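Eveck Publishes Free Practice Guide for Robots That Operate Switches and Push Buttons

TUDBRIDGE, September - Eveck today released a practice guide for companies that use robot arms to work manual controls such as ON/OFF stations and rotary selectors. The guide has 7 sections and can be downloaded at no charge.

It sets limits on approach speed and contact force, and asks users to log 1,000 presses on a disconnected control before a robot is allowed near a live one. Emergency stops are excluded. Under the guide, a robot may not be assigned to press or reset one at any time.

The draft was checked on a bench at Eveck's Tudbridge site with ordinary panel parts, among them a push-button box with a black ON button and a red OFF button, and a rotary selector switch.

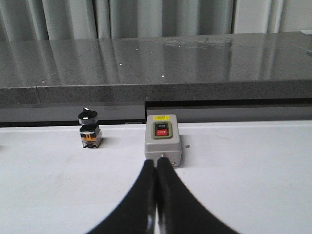
Lesego Radebe asked during the review period whether the 1,000 presses should be repeated each time a gripper finger is changed, and said that small shops would find that hard to do. The final text asks for 260 presses after a finger change and the full number after a change of robot.

"We wanted numbers a shift lead can check," said Thulani Sithole, who edited the guide for Eveck. "The first draft said 'adequate testing' in four places. Those are gone."

The guide does not replace a site risk assessment or any legal requirement.

Comments on the first edition may be sent to Chantelle Mabaso at the Eveck standards desk, Tudbridge.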